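The Member for Branside 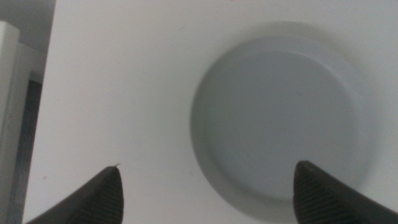

The Returning Officer for the constituency of Branside declared the result of the by-election shortly before three in the morning. Loukia Kourkoulas, standing for the governing party, had received 2,851 votes. Nektarios Deligiannis, who had held the seat for four terms before his resignation, had received 2,510. The figures were read twice, at the request of Mr Deligiannis's agent, and entered in the register.

Mr Deligiannis signed the acknowledgement without comment. He then asked whether he might retain the key to the constituency office until noon. The Returning Officer, Lakshmi Venkataraman, replied that the regulations made no provision for this, and that all keys were to be surrendered on the declaration. He placed it on the table beside her papers.

"There is a second key," he said. "It was never entered in the inventory."

Mrs Venkataraman asked where it was held. He told her that it had been given to Evdokia Vasilakis, formerly of the Ministry at Sindel, in the November before the Gronodano inquiry opened. The inquiry had sat for 40 days. It had found that no papers were removed from the office, on the grounds that no person other than the Member had been able to enter it.

She put down her pen. The hall was being cleared, and the clerks were carrying the ballot boxes to the van in pairs.

"Are you making a statement, Mr Deligiannis?"

"I am returning the property of the state, as far as I am able."

Under the standing instructions, any matter not relating to the count was to be referred to the Permanent Secretary, Athina Kalogeropoulos, at the opening of business. It was well understood in the service that Miss Kalogeropoulos had drafted the findings of the inquiry herself. Mrs Venkataraman had served under her for many years and had been recommended by her for the present appointment.

She took a fresh sheet and headed it with the name of the constituency. She wrote down what had been said, in the order in which it had been said, and passed it across for his signature. He read it slowly and corrected the spelling of Gronodano.

When he had signed, she did not place the sheet in the folder addressed to the Permanent Secretary. She sealed it with the returns, which under the Act could be opened only by a judge, and called for the last of the boxes to be held.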